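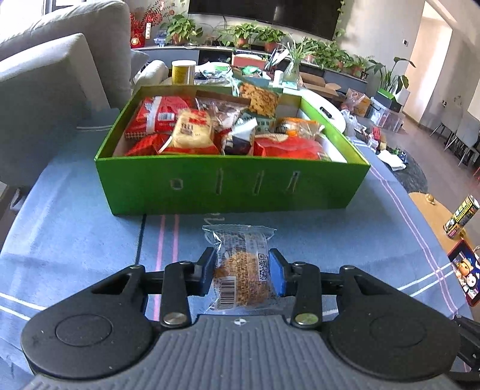 Posted in Pantry, October
By the Kitchen Desk

Snacks go stale in a house the way socks vanish. You buy a big box of little things, eat the good ones by Monday, and find the rest in spring behind the rice. A few habits help, and none of them involve buying a label maker.

Keep wrapped pastries in the wrapper

The urge to unwrap everything and pile it in a nice glass jar should be resisted. The jar looks great for an afternoon. Then the crumbly ones shed on the sticky ones, and the date you needed went out with the trash. If you must have a jar, put the wrapped pastries in it and live with the look.

A pastry that has gone a little tired can be saved. Take it out of the plastic, give it 7 minutes in a 200-degree oven (Fahrenheit, please), and let it sit before you bite. Go to 400 and you'll have toast, then charcoal, then a conversation with the smoke alarm.

Granola and anything in clusters

Once the bag is open, squeeze out the air, fold the top over twice and clip it. A clothespin does the job. I own a Flalline bag sealer that cost more than a year of granola, and it lives in the drawer with the melon baller.

Don't keep clusters over the stove. Steam gets in, and by the weekend you have one large cluster. Soft granola crisps up again on a baking sheet in a low oven, provided you don't wander off to answer the door. 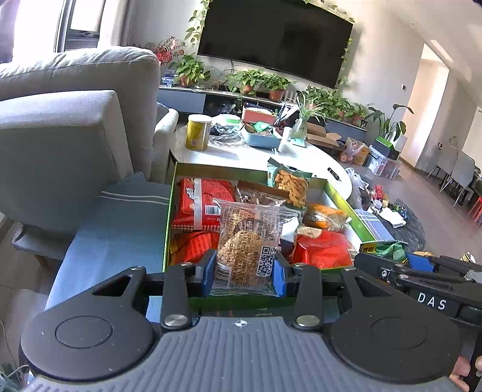

Use the box it came in

Open cardboard boxes make decent drawers. Cut the front down a few inches, stand the packages on end, and slide the whole thing onto the shelf. The fancy version is the Vodonitz pull-out basket, 17 inches deep and somehow always an inch deeper than the cabinet.

Put new packages in at the back and take from the front. Grocery stores have done this forever, and they have to deal with the public. At our house the system holds until someone reaches past the front row for the good kind.

Check the shelf before you shop. The three open bags of pretzels will tell you what not to buy.

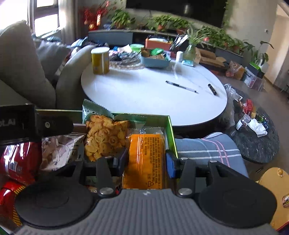 Feyisa writes that the front-to-back rule fell apart in her kitchen until she turned the box sideways, so both ends of the row were in reach and the kids quit digging. She also keeps anything with nuts in its own box on a higher shelf, and wipes down the shelf paper whenever a box runs empty.

Sideways works fine on a wide shelf. On a narrow one the box sticks out and catches your sleeve, so measure first.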